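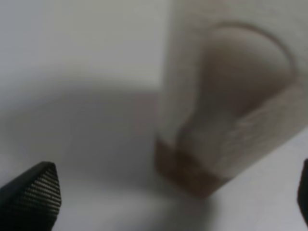

Workshop > Notebook > Props and models > Bulb

3 min read

May, morning, start 9:30

Back on the bulb for the Hernville window. Cream body and brown base are both on. Stood it on the white table to look at the color before doing anything else to it.

Base: the brown is mottled, lighter up near the neck and darker along the bottom edge. Catarina Magalhães wants it left that way. I would have gone over it once more for an even tan, but from across the room it reads as a screw base and that's all the window needs. Leaving it.

Body: matte off-white, no gloss. Some faint diagonal streaks on the dome. Two options, sand back and recoat or leave. Try a 500 grit pad on a scrap first and see if it takes the streaks down without polishing the surface. The shop lights in the window come in from the side so streaks will show more there than here.

The raised outline around the dome is faint. Valente's drawing has it as a clear line. Could go over the edge with a thin gray wash, one pass, wiped off right away. Test on scrap too.

Mixed 30 ml of the cream, used 14. Rest is in the jar with the blue lid, second shelf. Label says Pretari cream, please don't top it up with the Asdale white, they are not the same white.

11:15. Scrap test with the pad: streaks softer, slight shine where I leaned on it. Lighter pressure was fine. Wash test still drying, first swatch too dark, second one thinned by half looks closer.

Leave both swatches 24 hours before deciding. Nkechi Nwankwo to check them against the drawing, she has the print.

To do
- ask Valente how the bulb is fixed, stand or wire
- order more pads
- photo of swatches next to the drawing

Last updated: May, 4:40 pm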